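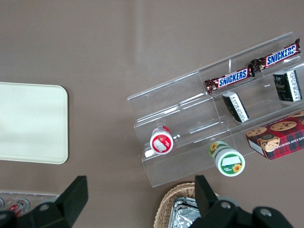

4. Setting up the honesty shop

Section 3 left you with a Curbridge cash box, a price card and a mild sense of optimism. Keep hold of all of them. This section covers putting the shop somewhere people will find it and getting it ready for its first customers.

4.1 Choosing a spot

1. Pick a counter or table that people pass on the way to something else. The route to the coffee is ideal. The route to the stairwell is where granola bars go to retire.

2. Check for direct sun at 2 p.m., not at 9 in the morning when everything looks fine. Chocolate has no opinion about your floor plan until the afternoon.

3. Leave a hand's width of clear space at the front edge. Elbows need somewhere to go.

Caution: Do not set up on top of a microwave, a radiator or a printer. The printer is warmer than you think, and it jams often enough without crumbs.

4.2 Fixing the cash box

1. Wipe the surface with a damp cloth and let it dry fully. "Looks dry" does not count.

2. Peel the backing from the 2 adhesive pads and press the box down firmly. Hold it there while you think about something else for a minute.

3. Leave it overnight before putting any money in.

4. Put the key somewhere other than under the box. Everyone looks under the box.

Note: The box holds 1,000 small coins. If you ever fill it, please empty it before trying to move the table.

4.3 Putting out the stock

1. Face labels toward the customer. People will not turn a packet around to learn what it is, but they will squeeze it.

2. Put the oldest stock in front. Customers will reach behind it for the newer ones, but at least you tried.

3. Keep anything with nuts in its original wrapper so that the ingredients can be read.

4. Start small. A full shelf on the first morning mostly tells you who skipped breakfast.

4.4 The price card

1. Write prices in round amounts. The shop gives no change, and neither do most people's pockets.

2. Slide the card into the Leltau holder from the side. It will also go in from the top, once, and then never come out.

3. If you use the Midovari payment sticker, test it with your own phone and buy something. Consider it quality control.

Caution: Do not add a note about stealing. It makes the honest customers nervous and gives the others an idea.

When the card is in place and the box is locked, go on to Section 5, Counting Up and Staying Calm.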